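**Slide 4: naming a product**

Start with the cost. Wesar printed 2,000 boxes before anyone said the name out loud on a phone call. Callers heard "visa." Pause here.

Short names are easier to spell. Zikgate tested 41 names and kept the ones people could write down after hearing them once.

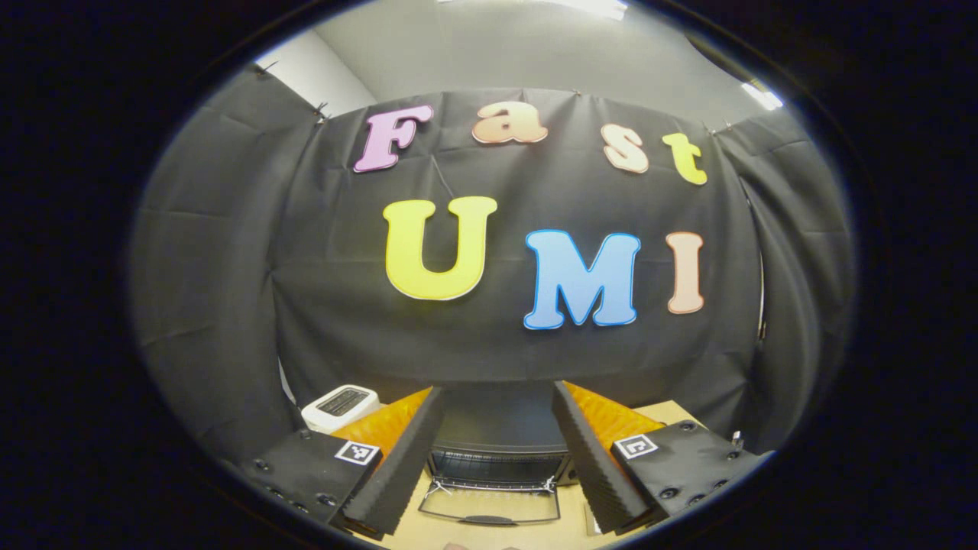
Next point: check other languages early. Erkon paid up to 800 dollars for this and dropped its first choice in June.

Take questions, then go to slide 5.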